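Caring for a Wooden Kitchen Table, Through the Year

I bought my table second hand, in January, from a woman in Ikbridge who was moving to a smaller flat. It was dry like an old biscuit and had many rings from cups. I did not know much then. What I write on this page I learned partly from my neighbor Gemma Guerra, who restored furniture before she retired, and partly from my own mistakes. I keep it here so I can find it again, and maybe it is useful for other people too.

Daily cleaning

Use a soft cloth, a little warm water and one drop of dish soap. Squeeze the cloth very well before it touches the wood. Wipe in the direction of the grain, then dry with a second cloth at once. I keep the two cloths on two different hooks because I used to mix them up.

Do not use the green side of the sponge. Do not use vinegar on an oiled table either. Many pages recommend it, but on my table it left dull places that I could see only in the evening, when the lamp was on.

Crumbs in the joints between the planks come out with a dry toothbrush. A wooden skewer also works if you hold it flat. A knife is too sharp and will cut the edge of the plank.

White rings

A white ring usually means that moisture is in the finish and did not go deep. First leave it alone for one night. Sometimes it goes away. If it is still there in the morning, put a clean cotton cloth on the ring and pass a warm iron over it for a few seconds, without steam. Lift and look. Repeat if needed. Gemma always tries this first on the underside, and I do the same now.

Dark rings

Dark rings are more difficult. They come from water that stayed a long time, or from metal, such as the bottom of a wet can. On a solid wood table you can sand them, but be patient. I had one near the window end, from a flower pot, and I needed a whole afternoon for it. If your table is veneer, please do not sand it. The layer is thin and you will go through.

Sanding before oil

For light work I use only 400 grit paper, wrapped on a cork block. Always with the grain, with long movements, and the same number of strokes everywhere, or you get a hollow. My sister used 2,000 grit on hers, and it became so smooth that the oil stayed on top and was sticky for days. So finer is not always better.

Remove the dust with a vacuum brush and then with a cloth that is just damp. Wait until the wood is fully dry.

Oiling

I oil my table 2 times a year, once after the heating season and once before. Take an oil that is made for surfaces with food. I buy mine in the hardware shop on Morkden Street, from the lower shelf, where the small cans are. Shake it well.

Put a small amount in the middle and spread it with a cotton cloth. Wait fifteen minutes, then wipe away everything that did not go in. This second wiping is the important part. When I was lazy with it, the table took the print of every newspaper.

Attention with the oily cloths! They can heat up and start to burn by themselves. Open them flat outside to dry, or put them in a metal can with water and a lid.

Keep the table clear for one full day, and do not put wet things on it for the first week.
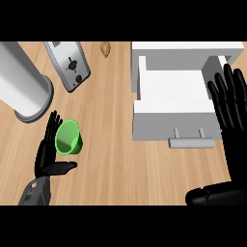

Tan planks with a fine, darker grain.

Protecting the surface

Felt pads under heavy objects help very much. Cut them a little smaller than the base so they do not show, and change them when they get hard. Sand from shoes and shopping bags can get into the felt, and then it scratches like paper.

For hot pots I use cork. Glass trivets look nice, but mine passed the heat into the wood. Place mats of plastic should not stay on the table all week, they hold moisture under them.

If one half of the table is in the sun, turn the table around every few months, or move the fruit bowl from time to time. Otherwise you will find a pale table with a round dark spot.

A loose leg

Check the bolts when you oil. Tighten each one a little, then go around again. If the screw turns and does not hold, put two wooden toothpicks with glue in the hole, let it dry overnight, and screw again.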